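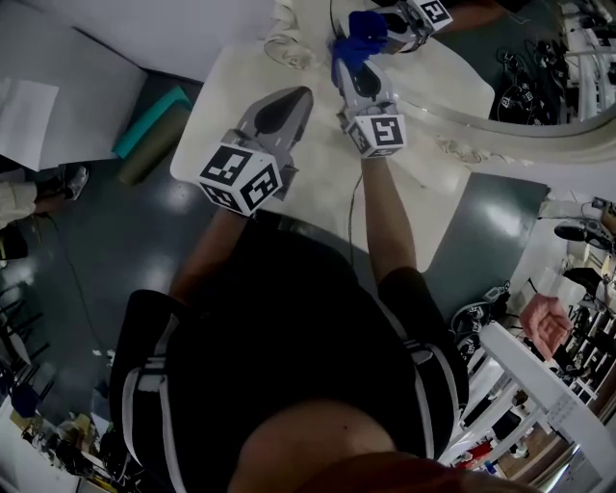

Hélder Bettencourt has been weaving household cloth in Noritville for 27 years, and he still gets excited about dish towels. I mean really excited! We had barely sat down with our coffee before he was pulling them out of a drawer for me to squeeze. He likes cloth best when it has been used and dropped and left in a heap, and a crumpled blue cloth like the one at the top of this page is much more interesting to him than one on a store shelf with a ribbon on it. "Folded up, every towel looks good," he says. "Crumple it and you start to see how it bends. Does it fall into big soft folds or lots of little sharp ones? I can spend all day on that."

His workshop is on the second floor of a former seed store on Escobar Street, up a staircase steep enough that the big loom had to go up in pieces. It's an old floor loom made by Zolluler, with a bench worn into two shallow dips, and he bought it from a retired schoolteacher who threw in a box of shuttles and a very long lecture on oiling.

"She made me take notes," he says. "I was twenty-something and I thought, lady, I just want the loom. I still have the notes. They're taped inside the closet door."

He didn't grow up around weaving. His father fixed boat engines and his mother kept the books for a bakery, and the first cloth he ever made was a scarf so stiff that his sister used it to prop a window. What hooked him was setting up the warp, the long threads that run the length of the fabric, which plenty of weavers will tell you is the part they put up with.

"I love it. I know that's strange. For a towel I'll have 292 threads, and each one has to go through its own little eye in the right order. You can't hurry it. I put the radio on, usually a ball game, and by the seventh inning I'm maybe halfway across."

And if he gets one wrong?

"Oh, you'll see it. You'll see it for the whole length of the cloth, a little line going all the way down like a scratch. I've left a few in. I've also taken out almost an entire evening's work because of one thread, and said some words."

We talked for a long time about cotton and linen (he uses both, often in the same piece). Cotton is friendly, he says. It stretches a bit and forgives an uneven hand. Linen has hardly any give, and in a dry room the threads snap, so in January he hangs wet sheets around the loom and works in what he calls "my own private swamp." New linen can feel like cardboard. He asks people who buy his towels to wash them several times before making up their minds.

"A woman came back to me in June, very polite, and said her towel didn't dry anything. I asked how many times she'd washed it. Once! I said give it until the fall. She came back and bought four more."

Color is the other thing that gets him going - blue above all. He dyes a lot of his own yarn in the yard behind the building, in old canning kettles, and his favorite shade is one he named Stunik, after the creek where he used to swim as a kid. It took him 93 test skeins to get there. They all hang from nails on the back wall, each with a paper tag, running from a washed-out gray to something close to ink. Number 41 is the one visitors always want, and he can't remember how he made it.

"I wrote 'same as before but longer.' Same as what? Longer than what? So now I write everything down."

He takes three students at a time, on weekday mornings, and starts them on plain weave: over one, under one, back and forth. Some are itching to get to the fancy patterns, and he does understand. But he'd love it if more people stayed with plain cloth for a while. He showed me two pieces woven from the same yarn on the same loom, one beaten hard and one beaten gently, and I would have sworn they came from different houses. The soft one had so much air in it!

Before I left he gave me a towel from the seconds pile, white with a wide blue border and one bad thread near the left edge. I've washed it twice so far. It's getting there.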